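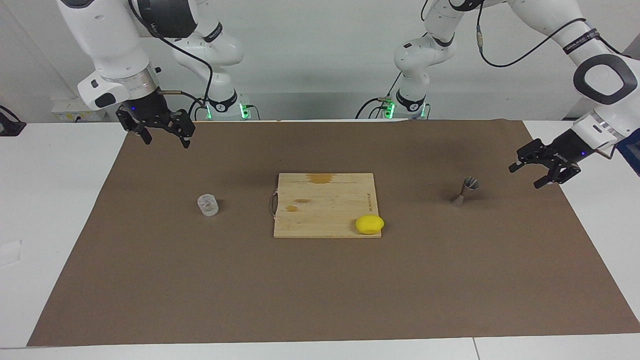
Brown paper laid over the white table, a few small bits on top.

I've had the Emwood kraft roll since September and I'm a convert! It came from Pawlak for 279 (the big one, up to 1,000 sheets' worth if you tear them small) and I use it for everything – wrapping parcels, kids' painting, covering tables before I get the glue out. It tears cleanly and takes felt tip without bleeding through. My one moan is the curl, which gets worse near the core, so keep some masking tape handy. Four stars from me, and I'd buy it again.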